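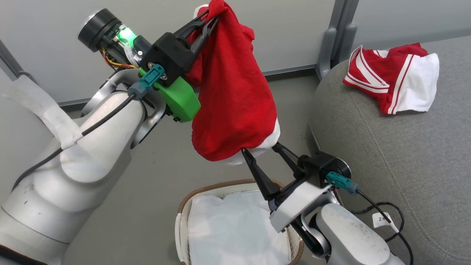 The robotics club at Haststead has been teaching two robot arms to do the washing. The folding part, anyway. The student who leads the project is in the final year of a mechatronics degree and agreed to talk on the condition that the interview would be about the laundry and not about the student.

The club started on garments in June last year. Before that it built line followers and a maze robot, and entered the maze robot at the Sinilthorpe student challenge, where it finished well down the order.

"We wanted something that didn't have a right answer at the back of the textbook," the project lead says. "A maze wall stays where it is. A jersey doesn't. You pick it up by the collar and by the time you've lifted it, the collar is somewhere else."

The task sounds simple. A garment comes out of a basket, one arm holds it up, the other finds a lower corner, and between them they lay it flat and fold it. The club breaks this into stages and works on each one separately. The stage that has taken up most of this year is the second grasp, when the first arm already has hold of the top and the other one has to go looking for the bottom.

"People assume folding is the hard bit," the lead says. "Folding's fine once it's flat. It's getting from a lump to two corners that you know are the right two corners."

Red and white clothes were chosen for a practical reason. The software has an easier time telling a panel from a trim when the colours are far apart, and the members labelling the recordings do too. The club has 1,242 recorded attempts in its collection and wants plain dark clothing in there before the year is out. The lead doesn't expect that to go well at first.

"Black socks will be terrible. I've told everyone to get ready for that."

Each member does a shift driving the arms by hand, and the recordings from those shifts are what the system learns from. A shift is 50 minutes. It used to be longer, but the driving got sloppy towards the end and those recordings had to be thrown out. New members begin with tea towels and move on to shirts when an older member says they're ready.

There are 29 students on the club's list, though the lead says a much smaller group turns up in exam season. They come from engineering and computer science for the most part, with a couple from the fashion program who joined after seeing a poster.

"The fashion students have been the most useful people in the room some weeks," the lead says. "They know how a knit hangs. We were trying to work that out from scratch, and they just told us - hold it at the shoulder seam, it'll open up."

Money is tight. A grant from Afolabi, a local engineering firm, covered the gripper fingers and a set of spare cables. Cables are the thing the club goes through fastest. Every one of them has to bend with the arm and stay out of the way of the cloth, and routing them again can eat up a whole evening.

"If you asked me what I've learned in this club, I'd say cable management," the lead says. "I've got tape on everything I own."

The software side is called Fitis, a name picked by a member who has since graduated. It runs on one desktop computer and retraining takes all night. The club keeps a written log of every change, which the lead describes as boring and the best decision they've made. When a new version does worse than the old one, they can go back and see what was altered.

The next target is the Sinilthorpe challenge again, this time in the open category. The club plans to take a basket of mixed clothes and fold as many as it can in the time allowed. The lead would be happy with four.

Asked whether the arms have changed anything at home, the lead laughs. "No. My washing's on a chair."

Students who want to join can come to any build night. No experience is needed, and old sports jerseys are welcome, in any size.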